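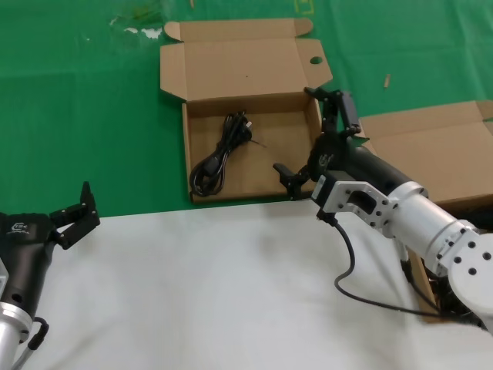 September, Pillirthorpe silt, continued from the previous book

Repeat of the clearing test on the upper-bank samples. Last run left a haze above the pellet in most tubes and the decanted liquid was not fit for filtering. Question for this session is whether the haze is a speed problem or a salt problem.

Brirkano centrifuge, swing-out rotor, lid seal wiped before use. Tubes balanced in opposite pairs on the top-pan balance. Samples had stood overnight in the cold room and were brought up to room temperature on the bench before weighing out.

## Preparation

- Stock slurry sieved again through the 200 mesh. A little plant fiber was retained and discarded.
- Slurry kept moving on the stir plate while drawing off. If the stirrer is stopped even briefly the coarse fraction drops and the last tubes are thin. See crossed-out page in the previous book.
- Half of the tubes made up in deionized water, half in the dilute calcium chloride. Salt tubes marked with a bar on the cap.
- Pipette tips cut back at the end. Uncut tips block on this material.

Conductivity of the deionized water checked against the log on the wall and found normal. The Mavromatis meter still takes a long time to settle after the probe is rinsed. Wait for the reading to hold before writing it down; several entries from the spring look like they were taken too early and I would not rely on them.

## Runs

Run A: 3000 rpm, 10 minutes, brake off.

Water tubes: pellet formed, surface soft, liquid above it cloudy and slightly brown. Tilting the tube lifted material off the pellet. Salt tubes: firm pellet, liquid clear to the eye against the black card.

Run B: fresh tubes from the same slurry, 4000 rpm, 10 minutes, brake off.

Water tubes: pellet firmer than in run A. Haze reduced but still present against the card. Salt tubes: no visible difference from run A.

Run C: as run B, with the brake on. Done to see whether the soft pellets had been disturbed on the way down. Water tubes were worse than in B, with a visible swirl over the pellet. Salt tubes unaffected. Brake stays off for this material.

The higher speed helps the water tubes and does not cure them. Salt clears the liquid at the lower speed. I take the haze to be dispersed clay that needs flocculating, and see no reason to go on raising the speed. Still to be shown: whether the added calcium interferes with the extraction downstream. The blank for that has not been run.

## Filtering

Decanted liquid from the salt tubes went through the membrane under light vacuum without clogging. Water tubes from run B passed slowly, and the filter was tan by the end. Water tubes from runs A and C not filtered.

Filters dried in the Brilham oven in covered glass dishes. Left to cool in the desiccator before weighing. The desiccant was due for regeneration and has now been swapped; the spent tray is in the bottom of the oven and should stay there until it has gone fully back to blue.

Weights are on the loose sheet taped inside the back cover. Copy them across before the tape fails.

## Bench and stores

- Calcium chloride stock is low. Enough for one more set.
- Balance drifted upward while the fume hood sash was open. Closed the sash, re-zeroed, repeated the affected weighings.
- Rotor buckets rinsed, dried upside down on the rack, pins lightly greased.
- Coiled black power cord is in the open cardboard box on the green cloth. Plug is at the top of the coil. Tag it before it goes into the cord drawer.

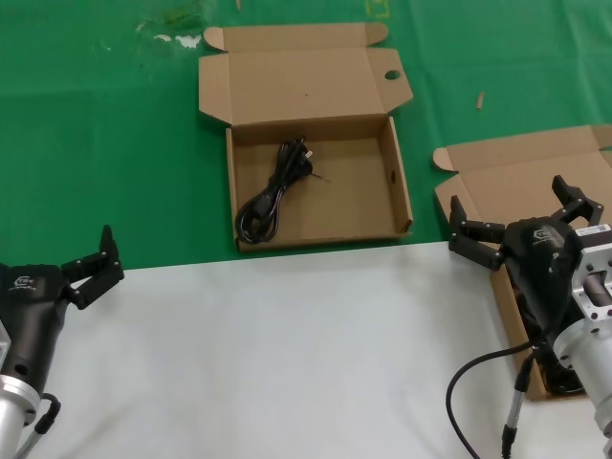

## Next

1. Run the calcium blank through the full extraction, with a water blank beside it.
2. Halve the salt concentration and repeat run A. If the liquid still clears, use the lower level from then on.
3. Lower-bank samples under run A conditions, salt only. They are sandier and may not need it, but the two sets have to be treated alike for the comparison.
4. Clean the Mavromatis probe in the storage solution overnight and time how long it takes to settle. If there is no improvement, order a replacement.
5. Add "brake off" to the printed sheet beside the centrifuge. The present sheet gives speed and time only.

Remaining slurry is in the cold room, second shelf, screw-cap bottle. Shake well before sampling.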